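Simulation test rules take effect in November

The Dernero robotics group has adopted a new set of working rules for arm tests done in simulation. They apply to every cell model in the shared library from November, including those built by outside partners such as Tastlow.

The rules run to four pages and replace the notes that each site kept for itself. Hanne Brøndum, who led the drafting, said the old notes disagreed on basic points, such as what counted as a finished grasp and which camera views had to be saved with a run.

"We had two sites reporting on the same task and we couldn't put the results side by side," she said. "One was logging from the first motion and the other from the first contact."

Under the new text, a run record has to include at least one overhead view and one view from the side. Objects used in pick tests should carry a number or other marking where the task allows it, so that a reviewer can tell them apart. 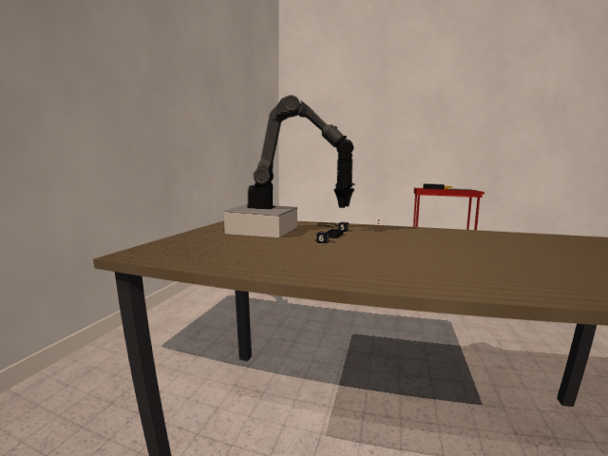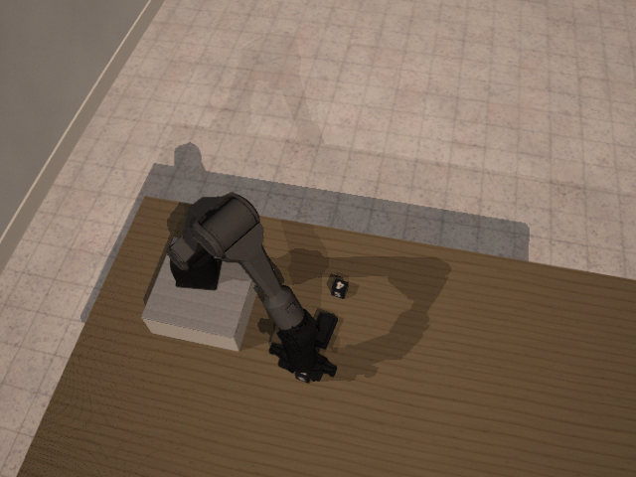
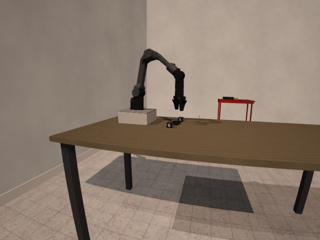 The arm and its mount, room lighting and shadows in the tabletop model.

Lighting drew the most comments during review. Several people at the Ustdale site wanted shadows turned off by default to save computing time. The final wording keeps them on for any run that feeds a vision model and leaves the choice open for motion checks.

Other points to note:

Every run needs a named owner. A team name is no longer enough.

Failed runs are kept for 90 days. They may not be removed from a result set without a written reason.

Changes to an arm's mount height or base position make a new cell version, even if nothing else is touched.

A gripper model must state its opening width and its closing force limit. If either value is a guess, say so in the record.

Of the 74 cell models now in the library, most will need only a version number and an owner. Mikkel Mikkelsen is going through the older Dankwa models and will write to their authors directly where camera settings are missing.

A result from simulation still does not clear an arm for work near people. That remains a separate sign-off at each site, and the safety procedure for it has not changed.

Questions about the text should go to Anwara Karunaratne. Requests for an exception go to the site lead first, with the cell version and the rule number in the subject line.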